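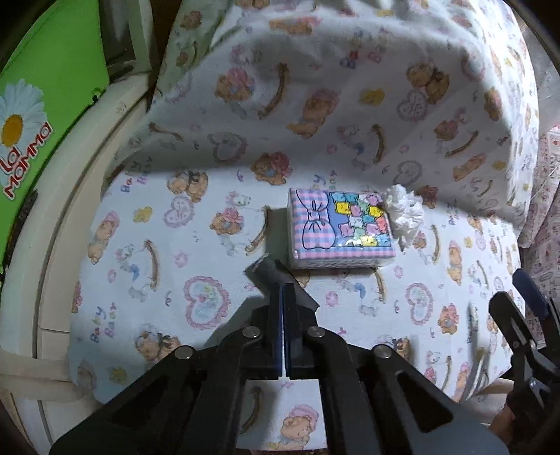
Reviewing Fiction: Handout for Week 7
Writing About Books, Andside Adult Learning
Last revised 5/19/26

Reading before class: the first 27 pages of whatever novel you picked for your review. If you haven't picked one, pick one. A short one is fine. You will be tempted by the long Russian thing you have owned since college, and I can't stop you, but the review is due in October whether the war ends or not.

1. What a review is for

A review answers a question a stranger is asking: should I spend my evenings on this? Everything else you do in the piece hangs off that. You can be funny, you can be learned, you can tell us about the train you were on when you read chapter nine. If the stranger gets to the end and still doesn't know whether to buy the book, you have written an essay. Essays are fine. They are next term.

Note that "should I" is doing some work there. A stranger who loves slow family novels and a stranger who wants a body by page ten need different answers from the same review, and a good one gives both of them enough to go on. This is why "I couldn't put it down" is such a useless sentence. I have failed to put down some terrible books. One of them was holding up a window.

2. Plot summary, and how to stop

Most first drafts I see are 80 percent plot. It's easy to understand why. Summary feels like progress, and you can do it while tired.

Rule of thumb for this course: your review is 300 words minimum for the short exercise, and the plot gets a quarter of whatever length you end up with. Say who wants what, and what is in the way. Then get out. If you find yourself typing "meanwhile," go back two sentences and look for the place where you should have stopped.

Compare these two openings. Both are for Vemik, the invented-country novel we used in Week 5 (extract in your packet, the pages with the coffee ring).

Version A: "The novel begins with a clerk at the ministry receiving a letter. The letter is from his sister, who left Vemik years ago. He decides to reply, but before he can do so his supervisor asks him about a missing file. Later, he goes home."

Version B: "A clerk spends most of this novel failing to answer his sister's letter, and the failing is the story. By the third draft he is lying to her, and by the fifth he believes it."

Version A is accurate and could be about any book with a desk in it. Version B leaves out the file, the supervisor and the going home, and tells you what reading it is like. It also gives away the fifth draft, which some of you objected to in class. Fair. See section 4.

3. Evidence

You say the dialogue is wooden. Show me a plank.

One short quotation does more than a paragraph of adjectives. Choose it before you write the sentence it will support. People who do it the other way around end up leafing through the book at midnight looking for proof of something they half remember, and then quoting a line that is perfectly good.

Things worth quoting:
– a line that sounds like the whole book
– a line where the writer is trying hard and you can hear it
– a joke, if you claim the book is funny (readers will check)

Things to leave alone: the last line, anything over 40 words, and the sentence already printed on the back cover.
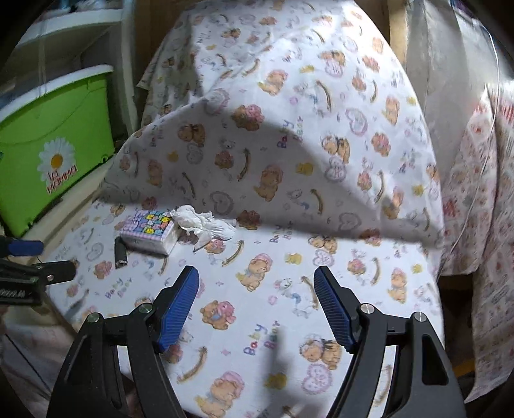 A quotation also keeps you honest about tone. Last year somebody described Vida, our second set book, as "cold" all the way through a draft, then pasted in a passage about the grandmother's kitchen that had half the room wanting to phone home. The draft got rewritten and came out much better. The new word was "guarded," and it took most of a page to earn.

4. Spoilers

There are two schools. The first holds that anything past the opening chapter is sacred. The second holds that if a surprise is all a book has, then it hasn't got much, and out it comes. You will meet passionate members of both online, often under the same review.

For this course:

Anything in the first third is fair game.
Anything after that, hint or ask yourself whether the point can be made without it.
Never reveal who did it, who dies, or that the narrator was the brother all along. (If you have not read Vida yet, please forget that sentence.)

If you truly need to discuss an ending, say so in advance, plainly, and put it last so people can leave.

5. Mixed feelings

The rave and the hatchet job are the two easiest reviews to write. Most books deserve neither. Most books have a good first half and a sag, or a wonderful minor character who gets four scenes while the hero broods on a beach.

The usual way of handling this is the sandwich: nice thing, nasty thing, nice thing. Readers spotted the sandwich years ago. They eat the middle and throw away the bread.

Try arranging the piece by importance. What matters most about this book, good or bad? Lead with it. If the sag in the middle is 16 pages long, it gets a clause. If the sag is the middle, it gets a paragraph and your sympathy. And let a single observation cut both ways where it can. "She never hurries" may be praise in one line and a warning in the next.

Some phrases to retire for the length of this course: "flawed but compelling," "a meditation on," "not for everyone" (what is?), "unputdownable," "searing," "a love letter to." If a city is a character in the novel, I would like to know what it wants.

6. Books by people you know

This will come up sooner than you expect. Write for any length of time and somebody's cousin will hand you a proof copy with a hopeful expression.

Say it at the top, in one sentence, and then don't mention it again. "The author and I shared an office" is enough. What you must not do is go soft in the second half and hope we won't see. We will see. If you can't be straight about the book, turn it down early, before the author starts counting the days. You can blame your workload. Everyone does, and it is usually true.

Free copies are a smaller matter, but the same rule holds. A paperback should not cost anybody their judgment. (A hardback with sprayed edges is a harder test of character.)

7. Exercise for next time

Write 300 words on the novel of your choice. Then cut the first paragraph completely and read what is left. In most cases the review starts there, and the bit you lost was you clearing your throat. If the piece really does fall apart without it, put it back and make a note in the margin saying why.

Bring two copies, double spaced. We'll swap in pairs, and your partner will underline every sentence that could be moved to a review of a different book without anyone noticing. Expect a lot of underlining. My own sample review, which I wrote for the Urby newsletter and was rather proud of, came back from last year's group looking like a railway map.

Packets for anyone who missed Week 5 are on the shelf by the door. Please take one and not the whole pile. The extract from Vida is missing its second page in some copies, so if the grandmother seems to teleport from the bus to the stove, that's the photocopier and shouldn't go in your review.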